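Stock note, 17 October 2024: the new edition is in. The old one is sold out and we won't be getting more.

# Skuvcombe Screen Earnings Handbook

**Publisher:** Weidemann
**Edited by:** Gisela Kröger
**Format:** paperback, 700 pages, black and white
**Price:** $97
**Ships:** within 9 days

Ninety-seven dollars is a lot for a paperback. We stock it, and we think certain people should buy it, but we've had enough copies come back to want to be plain about what it is before you click the button.

The Skuvcombe is a reference book on what film and television actors get paid. It covers lead and supporting players, voice work, guest spots, commercials, and convention appearances. If you have ever typed an actor's name into a search box followed by the words "net worth," you have read the kind of page this book was written to argue with. Those pages give you one big round number and no source, and a month later five other pages repeat it, each pointing at the others. Somebody made the number up at the start of the chain and you will never find out who.

## What you get

The first half is a long explanation of how money moves in screen acting. It goes through day rates, weekly rates, series deals, overtime, agent and manager cuts, and the reuse payments that come in after a show has aired. It's dry. Kröger was a payroll clerk for production companies before she edited books, and she writes like one. I mean that as a compliment most of the time, though the chapter on foreign reruns took me three tries.

The second half is career profiles. Each one is built from paperwork the publisher says it has seen: contracts, court filings, probate records, or pay stubs supplied by the performer. Next to every dollar figure there is a letter code for where it came from. An entry coded D means "reported in the press, not checked," and there are a good many D entries. I'd have liked fewer of them at this price. At least they're marked.

What you do not get is a total. No profile ends with a net worth figure, and that's the main reason people send the book back. The editor's position is that a salary is something you can look up and a fortune is something you can't, unless you also know the person's taxes, debts, divorces, houses, and bad investments. I agree with her. If you want the total, save your money and use the free sites, and believe them as much as you like.

## Things the publisher says, and what we make of them

**"The most complete guide to screen pay in print."** Maybe. There isn't much else in print. The only other one we have carried was the Brorkeck Almanac of Stars, which ran to a thin volume, had a lot of swimming pools in it, and hasn't been updated in years. Beating the Brorkeck is no great feat.

**"Fully revised."** Partly revised. I sat down with the old edition and the new one side by side. The streaming chapter is new and worth having. The chapter on voice work has been redone and now separates video games from cartoons, which pay on very different terms. The commercials chapter looks the same to me apart from the page numbers. One typo in it has survived two editions.

**"Trusted by industry professionals."** The back cover doesn't say which ones. We do sell a few copies to small talent agencies and to entertainment reporters, and they reorder, so take that for what it's worth.

**"Includes digital access."** It includes a card with a code on it. The code gets you into a website run by a company called Gakosach, where you can search the profiles by name. You have to make an account. Access lasts 9 months and then they want money. I let mine run out and haven't missed it, since the printed index is good.

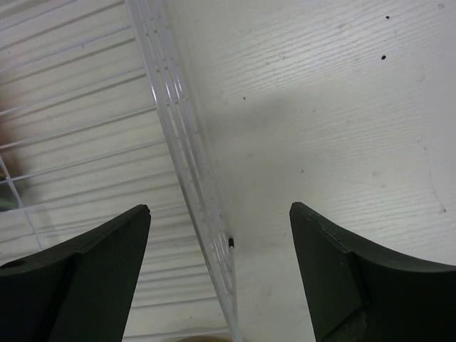
The website is also where the corrections are posted, and that does bother me. A reference book that costs this much ought to send its buyers the corrections on paper, or at least put them somewhere you don't need a password. We asked Weidemann for a printed sheet we could tuck into each copy. They said they would think about it. That was in January.

## How far to trust the profiles

This depends on the actor. The book is strongest on working performers who aren't household names: the ones who turn up as the bartender, the cop's partner, the uncle. Their pay follows published scales much of the time, so it can be worked out with some confidence, and a few of them seem happy to hand over their records. Those entries are the best thing in the book. You see a year with plenty of work in it and what was left after everyone took a share, and it's often a good deal less than you would guess from how familiar the face is.

It is weakest on the very famous. Big stars are paid through their own companies, with bonuses tied to box office and side agreements that don't reach the public. The profiles for people at that level lean heavily on D codes and on old lawsuits. Kröger admits this in the introduction, but the cover still has a red carpet on it, so draw your own conclusions about who they're hoping will pick it up.

My colleague Henrik Janssen disagrees with me on this. He thinks the star profiles are useful because they show how thin the evidence is. He has a point. I still don't want to pay for 300-odd words telling me that something isn't known.

## Who should buy it

Reporters and bloggers who write about actors and would like to stop copying from one another. Libraries with a theater or film program. Acting students, or better yet the parents of acting students. Anyone writing a biography of a character actor, in which case you probably own it already.

## Who shouldn't

Fans after gossip. There's none. There is no chapter on cars, homes, or who is dating whom, and no pictures of any performer anywhere inside.

People settling a bet. You'll open it to find out which of two actors is richer and close it knowing less than when you started.

Anyone with the previous edition, unless you need the streaming and voice chapters. Those two chapters are sold on their own as a booklet for less, and Weidemann keeps rather quiet about that. Ask us and we'll order it in.

## Condition and binding

The binding is glued. On our shop copy it cracked near the middle after a season of being left open on the counter. A hardcover is listed in the publisher's catalog and has been "coming soon" for two editions, so I wouldn't wait for it. The paper is thin enough that a highlighter will go straight through. Pencil is fine.

The type is small. If you use reading glasses you'll want them, and for the tables you may want something stronger.

## Returns

You can return the book within 7 days of getting it as long as the code card is still sealed. Once the card is open we can't take it back, because Weidemann won't take it back from us. Please look through the printed book first and decide whether you're keeping it before you scratch anything off.

We don't refund because an actor you like isn't in it. Send us the name ahead of time and we'll check the index for you. It only takes a minute and it would have spared us most of last year's returns.

## Questions we get

**Does it have a list of the highest-paid actors?**
No. There's a table of the highest single salaries that could be confirmed from documents. It's a short table, and several of the names on it won't mean much to you.

**Are the figures adjusted for inflation?**
In the profiles, no. There's a conversion table at the back, and you do the multiplying yourself.

**Does it cover directors?**
Only where an actor also directed, and then only a line or two. Producers get the same treatment.

**I found a mistake. Who do I tell?**
Write to the publisher at the address on the copyright page, and copy us in. They answer letters faster when a shop is watching. Include the page number and, if you can, a copy of whatever shows the right figure. "I read it online" will get you nowhere with Kröger.

**Will the price come down?**
It went up last time.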